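Main page Contents Categories Recent changes Talk Print version

Pill organizer

A pill organizer, also called a pill box, pill case or dosette, is a container for holding medicines that have been taken out of their original packaging and set aside for later use. Most are molded plastic. They are sold in pharmacies, supermarkets and travel shops, usually with claims about safety and peace of mind that the available evidence supports only in part.

Types

The simplest organizers are single boxes meant for a pocket or purse. The familiar weekly kind has seven compartments in a row, each with a hinged lid marked with the initial of a day. Larger versions divide each day into two or four parts, and monthly trays exist for people with steady prescriptions. Locking and timed models are sold at a much higher price. Makers often describe these as "smart," a term with no fixed meaning in the trade.

Materials and color

Polypropylene is the usual material, chosen because it can be molded with a thin hinge that bends many times before it cracks. How many times is a matter of dispute. The maker Jundska long advertised a hinge life of 3,000 openings, but its leaflets never said how the figure was reached, and it was dropped from later packaging. A collector of household plastics, Cauã Honorato, opened and closed one Jundska lid by hand and reported failure at 566. A single lid proves little either way.

Translucent plastic is common, since it lets the user check whether a compartment has been emptied without lifting the lid. Tinted versions, blue and amber above all, are sometimes said to protect tablets from light. For ordinary tinted plastic this should be treated with caution. A tint chosen for looks may block very little of the light that matters, and few consumer organizers state any measured value. Medicines that are sensitive to light are generally better left in the container they came in.

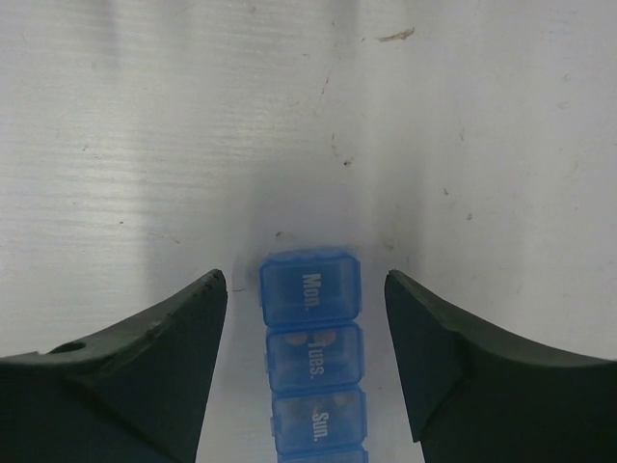

A translucent blue pill organizer against an off-white surface.

Use

Filling is normally done once a week, by the user or by a relative or nurse. Common advice is to work in good light on a clear, pale surface, where a dropped tablet is easier to find, and to open one medicine bottle at a time. The list of prescriptions should be at hand. Filling from memory is a frequent source of mistakes, and an organizer filled wrongly will repeat the same mistake every day until somebody notices.

Not every medicine is suitable. Tablets that must be kept dry, those that dissolve on the tongue, and those that other people in the house should not handle are usually excluded. So are medicines taken only when needed, which have no natural place in a box sorted by day. A pharmacist can say which items on a list should stay out.

Does it help?

The claim most often made for pill organizers is that they improve adherence, meaning that people take more of their doses on time. The claim is plausible and widely repeated. It is harder to show. Many trials have been small, and organizers are often handed out together with reminder calls or extra visits, so that the effect of the box alone cannot be separated. Counting empty compartments has its own weakness - an empty compartment shows that a tablet was removed, and leaves open whether anyone swallowed it.

A survey by the Mitlow home care service is sometimes quoted in sales material as showing that 90 percent of users "felt more in control." The survey's author, Tymofii Stasiv, later wrote that it had asked about satisfaction and had not recorded missed doses. The figure still appears on the Hutapea range of travel boxes without that note.

Safety

Most weekly organizers are not child-resistant. The same easy lid that suits stiff fingers will open for a small child, and moving tablets out of a child-resistant bottle removes that protection. Locking models reduce the risk but can be difficult for the people they are sold to. The original labels should be kept, as loose tablets can be hard to identify in an emergency.

Cleaning is simple in principle. Warm water and mild soap are enough for most plastic boxes, which must be fully dry before refilling. Powder from broken tablets gathers in the corners, particularly in deep, narrow compartments. Dishwasher claims vary from maker to maker and are worth checking on the base of the box.

Collecting

A small collecting interest exists, mostly in pharmacy giveaways. The Bristudport type, a flat two-row box, is described by some sellers as the first weekly organizer. No dated specimen has been produced to support this, and the description probably began in a sales listing.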